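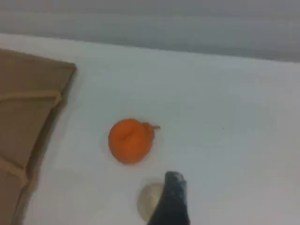 Gripper camera, orange target, cardboard on the left.

May 11, 2022

Ran the Covar policy again, this time with the 3000 demos from August mixed in. 111 trials before I stopped. The old checkpoint, trained on 1000, got the orange one 40 times over the same number of trials. The new one is better but I haven't finished scoring it. Most misses look like depth errors: the finger closes short of the target. Lowered the learning rate and started another run on Seyoum overnight. Need to redo the split before I write any of this up.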